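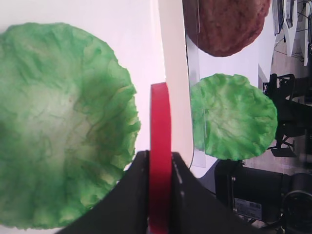
Elvira Apaza maintains that lettuce goes under the patty, and she will not be moved on it. Flulis, which has put burger sets into play kitchens for seven years, takes no side. Its new Brena set, in stores this September, leaves the stacking order to the cook -- usually a person of three with firm views on tomato. The colours are cheerful and the washing-up is minimal. Trade orders open Friday. Media enquiries: Driss Mansour, Flulis. Sauce is not included.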